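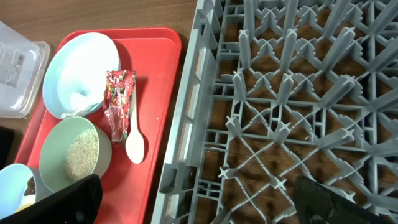

Does white rice need to be rinsed before it goes into storage?

Rice should go into storage dry and unrinsed. Rinse the portion you plan to cook, on the day you cook it.

Threads > Pantry > Dry Goods > Rice storage
Temitope Jibrin
19/07/2019
Print this thread | E-mail this thread

1/ Several people asked for the storage notes from the Cernby pantry course in one place. They follow. Everything applies to milled white rice. Brown rice is covered in post 8.

2/ Milled rice has had the bran and most of the germ removed. Most of the oil goes with them, and oil is what turns rancid. What remains is mainly starch. Kept dry and sealed, it holds for years. The usual causes of loss are moisture and insects.

3/ Moisture. Rice takes up water from the air until it reaches balance with the room. In a humid kitchen an open bag gains weight over a few weeks. The grain looks the same but cooks softer at the same water ratio. If a batch that used to come out firm now comes out sticky, check the bag closure before you change the recipe.

4/ Insects. Rice weevil eggs are laid inside the grain, so they can already be in a sealed bag when you buy it. A lid keeps new insects out and does nothing about the ones inside. Freeze new rice for 4 days in the original bag. Let it come back to room temperature with the bag still closed, or condensation forms on the grain.

5/ Containers. The seal matters more than the material. A bin with a lid that rests on the rim is a dust cover. Look for a gasket or a threaded lid. Clear plastic is fine inside a cupboard. Glass is heavier and holds less smell from whatever was in it before.
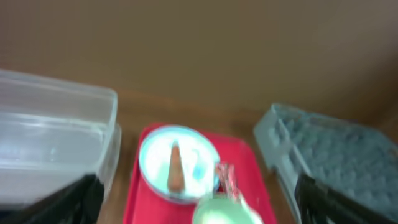

Eduard Gajdoš asks whether the old rice in the bottom of a bin can stay there when a new bag is poured on top.

6/ Empty it first. Pouring new on old means the bottom layer never gets used, and any insects there get a fresh supply. Tip the old rice into a bowl, wipe the bin, dry it fully, add the new rice, and cook the old rice first. If you wash the bin, leave it open overnight.

7/ Labels. Write the fill date on tape and put the tape on the bin. Lids get swapped. I also write the variety, as medium grain and long grain take different amounts of water and are hard to tell apart by eye in poor light.

8/ Brown rice. The bran is still on, so the oil is too. Buy small amounts and keep it in the refrigerator or freezer. A smell like old paint or crayons means it has gone rancid. Discard it.

9/ Bay leaves. I have no data that they work. Chinyere Obi ran bins with and without them at Oyelaran through June and found weevils in both. One trial, one kitchen.

10/ Next thread is dried beans, including why old ones stay hard.

3,030 likes | 1,011 shares | 15 comments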